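Shoe rack

From the Risside Household Handbook, an open reference for the home

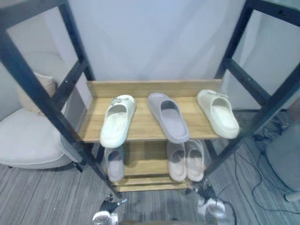
A shoe rack is a piece of household furniture made for keeping footwear off the floor, usually near a door. It may be as simple as a single board on two blocks or as grand as a fitted cupboard with a bench on top, but the small open rack with two tiers is probably the one most people picture when they hear the name, and it's the kind this article spends most of its time on. Related pieces include the boot tray, the shoe cabinet and the hall bench, each of which has its own entry.

Form and construction

The open rack is a humble thing, and there's a lot of pleasure to be had in a good one. Two or more shelves are held between a pair of ends, with enough air between them for a hand to reach in and take hold of a heel. Shelves may be solid boards, slats or round rods. Solid boards suit sandals and other soft or flat-soled shoes, which rest on them without tipping, and they catch grit before it falls on whatever is stored underneath. Slats and rods let the grit through but allow more air to move around the shoe, so they tend to be favoured for leather and for anything that gets worn in the rain.

Some makers add a raised back to the upper shelf, which stops shoes from being pushed off behind and saves the wall from scuffs. The lower shelf is often made a little narrower or set close to the floor, and being in shadow it tends to become the home of whatever is worn least. Households with small children sometimes do it the other way about and give the bottom shelf over to the children, who can then reach their own shoes (and, with luck, put them back again).

Pale timber is a common choice, either oiled or given a clear finish so that the grain shows. A rack of joined planks will move slightly with the seasons, and a fine line opening between two boards in a dry winter is no cause for worry.

Size

A two-tier rack around 60 centimetres wide will take six or more single slides without crowding, and a wider one of 82 centimetres is comfortable for a couple with ordinary habits. Depth matters more than people expect. A shelf that is too shallow leaves the front of the shoe hanging over the edge, where it gets knocked by passing feet - not a disaster, but a nuisance in a narrow hall.

Slides and house shoes

Slides are open-toed sandals with a single broad strap and no fastening at the heel. They're easy to step into, so they are often the shoes kept nearest the door, and in many homes they serve as indoor footwear as well. The strap may be left plain or finished with a small buckle as an ornament. Thick moulded soles have become popular and take up more height than the older flat kinds, a point worth remembering when measuring the gap between shelves.

Opinions differ on which way they should face. Toes outward looks neat and shows at a glance which pair is which, while heels outward makes them quicker to grab. Nour Zein, whose household column ran for some years in the Drorance newsletter, was firmly of the toes-outward school, and used to tell readers that a shoe set down facing the room was a shoe you would be glad to see in the morning.

Light-coloured slides show every mark, particularly on the footbed, where greyish smudges build up with wear. Most will come up nicely with warm water, a little dish soap and an old toothbrush. They should be dried in the shade, as strong sun can yellow pale colours.

Care of the rack

Brush or vacuum the shelves every week or so, and wipe them with a damp cloth, going along the grain. Wet shoes are better left on a tray until they have dried, or they will leave rings on bare wood. An oiled rack likes a fresh coat in May or thereabouts, before the summer sandals come out. Screws and pegs should be checked at the same time, and a rack that has begun to sway can usually be put right in a few minutes.

See also

Boot tray
Hall bench
Majali pattern shoe cabinet
Slippers and house shoes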